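4. The Open Day Demonstration

4.1 Setting and visitors

The second part of our study took place during the open day of the Ondau laboratory on 26 February 2018. The laboratory opens its doors once in a year, and the visitors are mostly families, teachers and retired people from the town. We did not choose the visitors and we did not invite any company. Each group stayed at the table for 18 minutes, and between the groups there was a pause in which the operator put the objects back by hand.

The arm was controlled with the Nunda software, in the same version as in Section 3. The objects were changed. In the laboratory tests we used blocks and cylinders, but for the open day Irja Miettinen proposed that we take things which a visitor would be afraid to drop. A glazed saucer was therefore in the set. It is shiny, it is round, and when it is held upright the jaws have only its lower edge to hold. 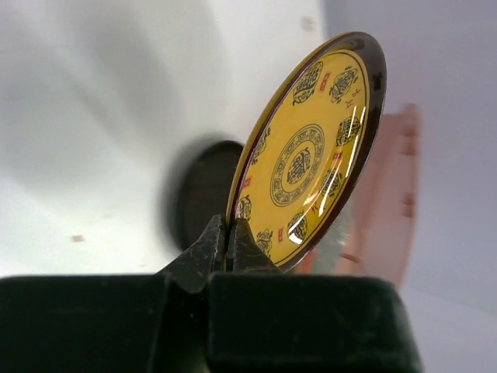 The visitors were asked to stand behind a line on the floor and to say aloud what they expected before each grasp. Toivo Jääskeläinen wrote down these remarks. We had planned to use a printed form, but after the first group we gave it up, as people looked at the paper and forgot the robot. The spoken remarks were shorter and, in our opinion, more useful. Many of them concerned the force of the jaws. One teacher asked three times if the robot "knows" that the saucer can break. The operator answered that the force limit is set before the task and that the arm has no knowledge of the material. This answer did not satisfy her, and we return to it in Section 5.

4.2 Smooth and rounded objects

For the second task we wanted an object with no flat side. A parallel gripper touches such a surface on a small area only, and the first contact decides much about how the object will sit between the fingers. Figure 3 shows a lime-green object of this type, held upright between the two fingers, with a patterned disc in a translucent plastic container directly behind it. The gloss is important for our purpose. White reflections appear on the green surface, on the disc and on the plastic, and the edge detection of Nunda is known to us to be weak in such conditions.

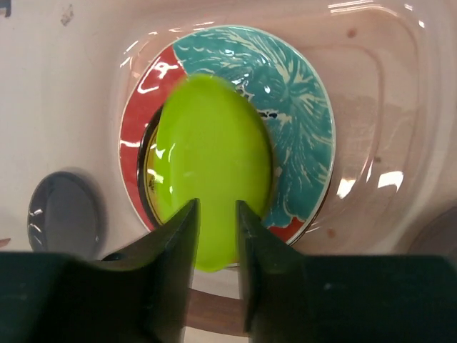 Eero Mustonen

Figure 3. Rounded object between the gripper fingers during the second task.

The visitors judged this task as easier than the saucer task, although the operators had the opposite opinion. When asked for a reason, they said most often that the object looked like a toy and that a fall would not matter. It seems that the public estimates the difficulty by the price of the damage. Murdo Mackay has observed the same at the Wovgate exhibition, where he showed an older arm with a Pesonen gripper to school classes in May.

We had 5 groups in total. In 2 of them the children were allowed to choose the next object from the table, and these groups asked more questions than the others. We can not say if the choice itself was the cause, for the groups were also younger. Jarmo Peltonen, who operated the arm the whole day, had the impression that the children followed the fingers with their eyes and the adults followed the screen. We did not record where the visitors looked, so this remains an impression, but it agrees with the written remarks, in which the adults speak mainly about the software and the children about "the hand".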